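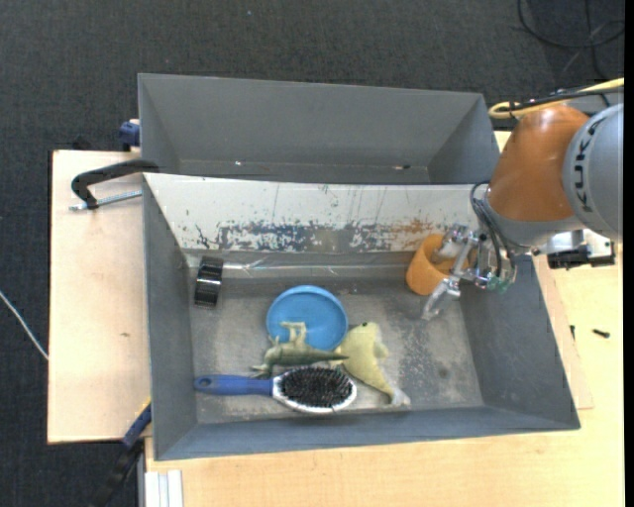

5.3 Does the reported grasp rate mean what it seems to mean?

We are wary of the headline number that usually closes a section like this one. The Skollano policy was trained on 1354 bin-picking episodes and then tested over 400 trials, and on paper it beats the Ratonex baseline by 14 points. Much of that gap may come from the choice of objects. A cup tilted against the far wall of the bin, as in Figure 6, offers the gripper an open rim well away from its neighbours, and both methods do well on such cases. The blue bowl with the toy dinosaur lying across its lower edge is a harder matter, and here the two methods are much closer than the average suggests.

We therefore split the trials by whether the target touched or overlapped another object. On the separate targets Skollano keeps its lead. On the overlapping ones the lead shrinks to a size we would not care to defend, and it changes sign when the plush toys are left out. The earlier Pinheiro results were never split in this way — we asked for the logs and found them too coarse to sort.

A second doubt concerns the bin itself. Every trial used the same worn bin, and a policy may well learn its scratches and stains as landmarks. We have not ruled this out. Until the test is repeated in a fresh bin, we would treat the 14 points as an upper bound.

Figure 6. The Skollano workspace, with the gripper at the orange cup.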